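Can the machine do the laundry yet - notes for Dillorden talk, 23/11/2019

start w/ the shirt problem. Don't read the slide. Let them look.
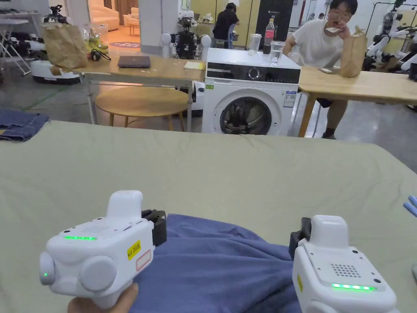 Somebody wrote in after the August version of this talk that laundry was solved decades ago, the washer does it, what more do you people want. Read that out, get the laugh, then answer it properly. Fair point up to a point. The washer does the water part. Someone still sorts, loads, unloads, shakes out, turns the sleeves, folds, puts away. That's the part left over and it's most of the handling.

So - cloth. Why it's hard:
- no fixed shape. A mug is a mug from any side. A dark garment in a heap could be a shirt or half a pair of pants
- have to find an edge before anything else. Pinch wrong place = lift a lump
- two hands, and they have to agree with each other
- dark on dark, seams dissapear

Jeans easier than people think. Stiff, hold a crease. Thin stuff is worse.

PAUSE, ask: who here folds fitted sheets. Move on quick.

Where we are. Jolley trial, towels only, laid flat first by a person: 98 out of a hundred folded OK. Sounds great. Say the "laid flat first" bit twice!! Same setup, towels dumped in a heap: 50. Same arms, same week, nothing else changed. Mixed clothes they didn't publish, draw your own conclusions.

Speed. Flellel quote 80 seconds a shirt. My mother would of done a whole basket. But 80 seconds at 3 am with the house asleep, different question. Don't oversell this.

Shop floor - Aydoğan. Parts in trays, same tray same place every shift, runs fine with 2 people looking after the line. They moved the rack over one summer and it stopped for a week. Good story, keep it short, last time I ran over on this one.

Point to make: factory gets to change the room to suit the machine. Kitchen doesn't. There's a glass on top of the washer, a bag on the table, stuff on the floor, somebody sitting in the way with a tissue. Home is all leftovers like that.

How they learn now: people do the chore by hand, lots of times, machine copies. Works better than I expected. Slow to collect, tiring, and it only learns the table you had. (If asked about cost - say don't know, don't guess.)

My answer, yes/no:
towels, yes if flat
loading washer, nearly
socks, no
putting it away in the right drawer, no and not soon

Skip the ironing slide if under ten min left.

Questions. Someone will ask about jobs, take it seriously, hotel laundries come first not homes. Someone will ask about dishwashers, see other notes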